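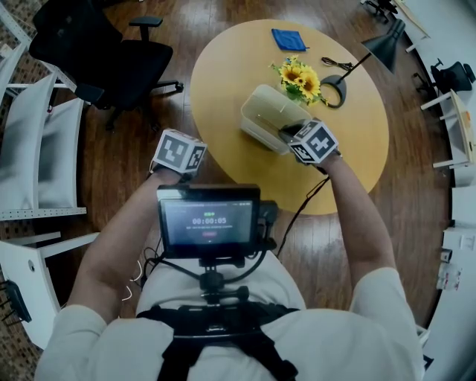 At the round table, plastic bin in the right hand.

Ceton Kitchen Course, Handout 5: Salting and Draining Eggplant

Eggplant holds a lot of water. Salt draws part of it out before cooking, and the slices then brown instead of steaming. Cut the eggplant crosswise and weigh it after trimming. The test batch weighed 328 grams. 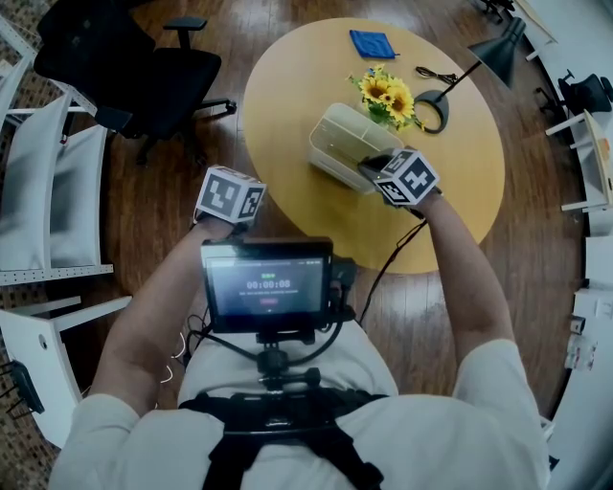 Salt both sides and stand the slices in a colander for 40 minutes. Turn them once at the halfway point. Small, young eggplants can be given less time.

Rinse quickly and press dry between towels. Slices that go into the pan with water on the surface will spit and stick.

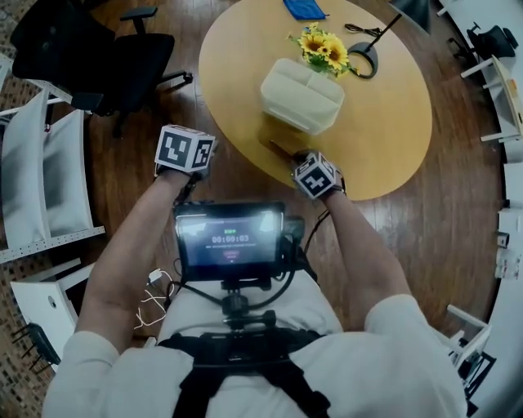
Oven method: brush with oil, lay in one layer, and roast at high heat for 25 minutes. Pan method: medium-high heat, a few slices at a time. Eggplant takes up oil fast at first, so measure the oil beforehand and do not top it up.

Layered dishes: let the cooked slices cool on a rack before assembly. Stacked hot, they soften each other.
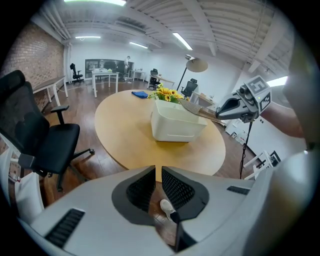 Vilholm asked whether the salting step can be skipped for the oven method. It can, but the slices need longer in the oven and the centers stay softer.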